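I'd been trying to get Jabari Okoth to sit down with me since May, and when he finally said yes it was on the condition that I come early and bring breakfast. So I did. I showed up at six in the morning with egg sandwiches, and he was already on his second cup of tea and had moved three chairs so we could sit by the window.

Jabari mends clothes. He used to run the alterations counter at Trudon, the department store in Brukuvley, and when it closed he took the good steamer, a button drawer and most of his customers home with him. These days he has a little shop called Masanja, named after his grandmother's village, and he fixes whatever comes through the door. Coats, school pants, a hammock once. But mostly, he told me, T-shirts.

I laughed, and he did not laugh with me.

"People think a T-shirt is nothing," he said. "They bring it in and they apologize. They say, I know it's silly, I know I could buy another one. And then they stand there while I look at it, and they're watching my hands like I'm holding a baby bird."

I asked what usually goes wrong with them. Underarms first, he said, then the collar, where the stitching gives out and the ribbing starts to peel away from the body. Then the tiny holes at the belly, right where your jeans button sits. He thinks it's the button plus the edge of the kitchen counter. "You lean on the counter, the button rubs, you do that every day for a year. I lean on my counter too! I have the same holes."
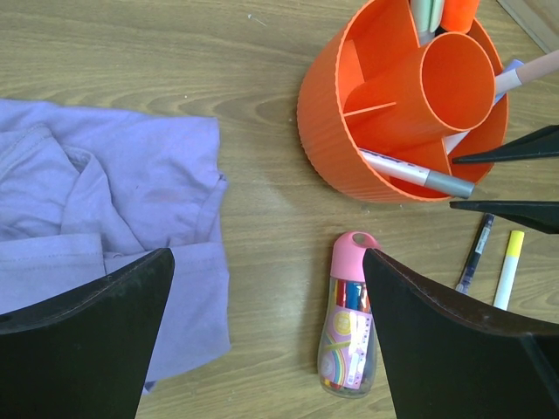

His own favorite shirt has been patched 11 times. He went and got it for me. It's green, or it was, and it has a neckband cut from a different green shirt, and there's a place on the shoulder where the darning has been darned. He wears it to work in the yard. I asked if he'd ever thought of retiring it and he looked at me like I'd suggested retiring his mother.

I wanted to know how he learned, and this took us a while because he kept getting up to let people in (the shop doesn't open until nine, but everybody seems to know he's there). His aunt taught him to sew a button when he was six. She made him do it over and over on a scrap of flour sack until she could yank on it without the thread moving. After that he didn't touch a needle for years. He drove a delivery van, he worked in a bakery, he sold phones for one terrible winter. Then a friend at Trudon said the alterations lady needed somebody who could carry heavy coats up the stairs.

"That was my whole job," he said. "Coats up, coats down. Her name was on the door and mine was on the time card. But she talked while she worked. She'd say, look, this is a knit, you can't treat it like a shirting, it wants to move. And I'd be standing there with an armful of coats, learning."

That thing about knits is pretty much the center of his whole approach, so let me try to get it right. A woven fabric, like a dress shirt, has threads going across and threads going up and down. A T-shirt is loops. If you sew a hole shut in a T-shirt with a tight straight stitch, the fabric around it still stretches and the stitch doesn't, and the next time you pull it over your head – pop. So he uses a ballpoint needle, which slides between the loops, and he leaves his thread a little slack. For the tiny belly holes he doesn't use a patch at all. He catches each loose loop with a single strand, draws them together slowly, and stops before it puckers.

"Stop early," he said. "Everybody wants one more pull. Don't do the last pull."

He had me try it on a rag. I did the last pull. We moved on.

Somewhere in the middle of the sandwiches I brought up money. I'd been a bit shy about it, but he wasn't shy at all. He charges six dollars for a small hole and more for a collar, and he knows perfectly well that a new shirt might not cost much more than that. Last year he wrote up 2855 tickets. He keeps them in shoeboxes by month and he let me flip through one, and it was wonderful reading. "Blue tee, left pit." "Band shirt, DO NOT PRESS THE PICTURE." "Pajama top, she says it can wait, it cannot wait."

The most tickets he ever wrote in one day was 63, right before school started, and he says he'd never do that again because he stopped looking at what he was sewing. One boy got his pants back with both legs hemmed to different lengths. "He wore them! His mother told me later. He thought it was the style."

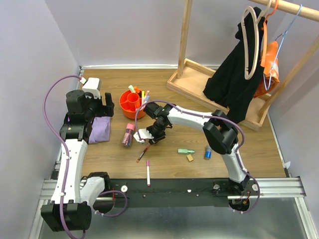

I asked him what people should do at home so they don't need him as much, which is maybe a rude thing to ask a man about his business, but he lit right up. Wash cooler, he said. Turn things inside out. Get a zipper closed before it goes in with anything soft, since an open zipper is a saw. Skip the dryer when you can, and if you can't, take the shirts out while they're still a touch damp and lay them over a chair. He's not a big believer in hangers for T-shirts. They poke up those little shoulder horns, and then people come in asking if he can press them out (he can, with steam and patience).

He's very firm on folding, though he admits his own drawers are a mess. "I fold for customers. At home I stuff."

And fabric softener? He made a face. He says it leaves a coating and the cotton gets tired. His wife disagrees and they have stopped discussing it.

The other thing he wanted me to write down was thread. He buys all his from a small mill outlet called Statari, and he goes out there himself so he can hold the spools up to the daylight. Store lighting lies to you, he says, and a black thread can come out brown or green once it's against black cloth. For faded shirts he picks a thread one shade lighter than he thinks he needs. I've tried that since on an old gray one of mine, and the mend just melts in. I was so pleased I made my sister look at it. She couldn't find it, and then she wanted to know why I'd called her over.

By then it was getting close to nine and there was a woman at the door with a laundry bag over her shoulder. Jabari waved her in. I had one more question, which was whether he ever tells someone no.

"Sometimes," he said. "If the cloth is so thin that my stitches have nothing to hold on to, I tell them. I say, I can sew this, but I'll be sewing air." What he offers then is to cut out the part they care about, the picture or the pocket, and put it on something stronger. Most people take a day to think it over. A few get mad. One man took his shirt home, came back the next morning and asked if he could have it made into a pillow for his dog, and Jabari did that one for free.

The woman had her bag open on the counter by this time and was already starting to apologize. "I know it's only an old T-shirt," she said.

Jabari held out his hands for it and asked her where the hole was.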